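Should I watch the series before the movie? (Trutodari)

Asked by Zyanya Nava
Apr 10, 2022
Tags: watch order, science fiction, sequels, no spoilers please
Viewed 2,077 times

Hello everyone. I want to watch Trutodari: The Second Tide with my sister when she visits me, and I have a problem with the order. I saw the first movie many years ago, in a dubbed version, and I remember the beginning and the big flood at the end, but the middle is almost gone from my head. After that there was a series of 10 episodes, which I never saw. Now there is this new movie, and in the trailer I see a woman with a shaved head who is very important, it seems, and I don't know her at all.

My questions are these. Is the series necessary to understand the new movie? If yes, is it necessary to see all of it, or can I choose some episodes? And is the extended version of the first movie better for my situation than the normal one? I read on another page that the extended version is 16 minutes longer and explains who built the harbor gate, but another person wrote there that these minutes are only people walking.

My sister has seen nothing. She likes slow movies and does not like battles so much. We have two evenings, not more, because on the third she goes to see her old teacher and I work.

Please no spoilers for the new one. Spoilers for the first movie are fine for me, but mark them, because maybe my sister reads this too.

Thank you in advance for your patience with my English.

3 answers

Answer by gusitz_fan
Score: 2

Just watch the movie. There is a recap at the start. The series is boring except the Gusitz part.

Comment by Zyanya Nava: Thank you. What is the Gusitz part?

Comment by gusitz_fan: the prison island

Answer by Northern Reel
Score: 31 — accepted by the person who asked

I am also not a native speaker, so we are equal here. I have seen the series two times and the new movie once in the theater in February, and once more at home with subtitles, and I will try to answer your questions in the order you wrote them.

Is the series necessary? For the story, partly. The new movie starts with a recap, as the other answer says, but the recap is made for people who have already seen everything and only need a push to the memory. It is very quick, with a voice speaking over it, and three of the names in it are never explained. My husband came with me to the theater without the series, and he understood who was chasing whom. What he did not understand was why the audience became silent when a certain old man opens a door. For him it was an old man and a door. If you know the series, it is the best moment in the movie.

The woman with the shaved head is called Hirkeck. She is in the trailer and on the poster, so I think the name is no spoiler. She comes from the series, where she begins as a minor clerk in the customs house, and you should meet her there first. In the movie she is already hard and tired, and without her earlier life she can look like any other hard and tired woman from science fiction. The actress does a lot with very little text.

Which episodes? I would take the first, the fourth, the fifth and the last. The first gives you the city after the flood. The fourth and fifth are the prison island, Gusitz, and they work almost as one separate movie. They are slow in a good way, with long conversations in small rooms, and I think your sister will like them more than everything else. The last one you need for the old man. Episodes six to eight are about a trade war, and the new movie forgets it completely, as if the writers were also bored by it. Two and three are pleasant but you lose nothing.

About the extended version of the first movie: the other person was unfair, but I understand him. There is a lot of walking. There is also one full scene between the two engineers, which was cut from the theatrical version and which explains the gate.

(Spoiler for the first movie in this paragraph.) In the normal version it looks like the gate breaks by accident in the storm. In the extended version we learn that the older engineer knew about the weak hinge and signed the paper anyway. The new movie takes this as a known fact. It is mentioned in one sentence at dinner, and if you don't know it, the quarrel after the dinner seems to come from nowhere.

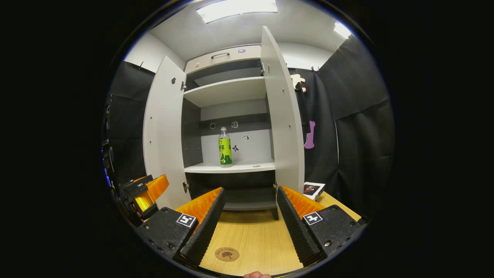
So I would say, first evening: the extended version of the first movie, and episode one if you are not asleep. Second evening: four and five, the last episode, and then the new movie if you have the strength. It is a long evening, I know. Eat before you start and take the break after episode five, because the ending of it needs some air. If this is too much, drop episode one and keep the others.

One more thing, about the dubbing. You wrote that you saw the first one dubbed. In the dubbed version I know, the harbor people and the hill people speak in the same way, and in the original they have very different accents. The new movie makes several jokes with this, and one of them is important for the plot. I recommend the original sound with subtitles, even when it is more tiring.

And my opinion of the movie itself, since you will spend an evening with it: it is good for an hour, then it becomes heavy with explanations, and then the last part is good again. The music is better than in the first one. Don't expect too much from the sea battle.

Comment by Zyanya Nava: This is more help than I hoped for, thank you! We will do it with four and five. My sister already says that she will sleep during the battle.

Comment by Northern Reel: She has my full understanding.

Answer by Benavides
Score: 7

I agree with most of the long answer but not with skipping episode seven. Yes, the trade war is dull, I also looked at the clock. But in the middle of the episode there is the letter which Hirkeck writes and does not send, and in the new movie she reads from it. You can watch only this part — it begins after the market scene and ends when the lamp goes out.

About the extended version, please check what your store or streaming service is really offering. Where I live there are two editions with almost the same cover, and the cheaper one says "extended" but has only the deleted scenes as an extra, outside of the movie. I bought the wrong one first. The right one has the engineers' scene inside the film, before the storm.

Comment by Northern Reel: You are right about the letter, I forgot it completely. I will leave my answer as it is so that yours makes sense.

Comment by gusitz_fan: still think the recap is enough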